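Packing floor catch-up, Dirninach site — minutes

Held in the upstairs canteen, 3 o'clock. Oluwaseun Igwe, Damilola Oyewole, Osaze Adeleke, Omolara Okafor and me (Oluwaseun Danladi, taking the notes again, so blame me for the spelling). Two Oluwaseuns in one room, so it's Igwe and Danladi from here on.

Last minutes: agreed, except that Osaze wants it written down that he asked for new floor mats and didn't "mention" them. Asked, then!

The arm and the returns line

Damilola gave us the numbers. In December the returns line put through 1,050 mixed items and 200 of those came back to a person because the arm couldn't get a decent hold. Omolara said the see-through stuff is what she ends up doing by hand, plus anything soft. Igwe thought 200 was fine for a first full month. Omolara said it doesn't feel fine when they all turn up after lunch — fair point, and we spent a good while on it.

We all went down to the test bench after that (tea came too, sorry) to look at sunglasses, which have been the big moan from the Clirimari returns.

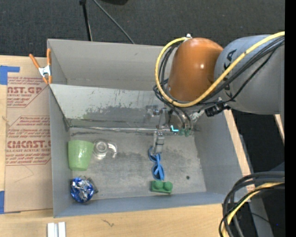
Picking and grip

The finger had come down to the top end of a blue plastic pair, with a green toy block just under them and a clear mug-like thing over by the cup. Osaze would like the bin less mixed while we sort out the glasses. Damilola would rather keep it mixed, as that's how the real returns arrive, and I'm with her on that one. Left as it is until next time.

Jobs and shifts

This was the long bit. Omolara asked straight out whether the 2 evening sorting posts are going. Igwe said no, but the work in them will change — less lifting and sorting, more checking and clearing stops. She wants that in writing from Ernutance before anyone signs a new rota, and so do I. Osaze said he misses chatting across the belt, and his wrists don't miss the belt at all.

Actions

Igwe: letter from Ernutance on the evening posts.
Damilola: split the 200 by type of item.
Osaze: ring Ogunleye about training places.
Me: floor mats.

Next one same room, same time.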